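Halliday (TV series)

Halliday is an American daytime drama that ran for two seasons and is remembered mainly for the off-screen romance of its leads, Issa Majali and Ghada Salameh. Critics found the pair's scenes together stiff. Viewers who followed them on social media found this very funny.

The show is set in the lakeside town of Vullimo, where the Duvier family owns the only hotel and most of the grudges. Of its 84 episodes, 80 were aired. The remaining four were held back over a music rights dispute and have been described by cast members, with varying degrees of fondness, as the good ones.
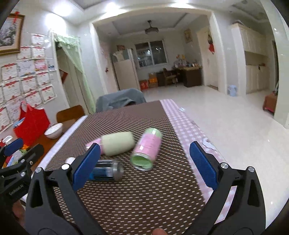 Majali and Salameh confirmed their relationship on February 23, 2018, after months of being photographed leaving the same restaurant by different doors. Their characters were in the middle of a divorce at the time, and most of it was played out across the Duvier dining table. The table became a minor fan obsession — long, with a dark brown mat patterned in short pale dashes much like the one shown here — and it outlasted three of the show's marriages.

The couple married in May of the following year. Salameh wore a dress by Brekari, a label she had once called "curtains with ambition" in an interview. 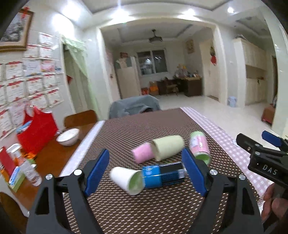
The wedding got better reviews than the finale, in which both characters leave town on the same ferry and fail to notice each other. Majali has since said he would return for a reunion if the ferry were bigger. Salameh has declined to comment on the ferry.

Contact us | © Daytime Drama Reference | Back to top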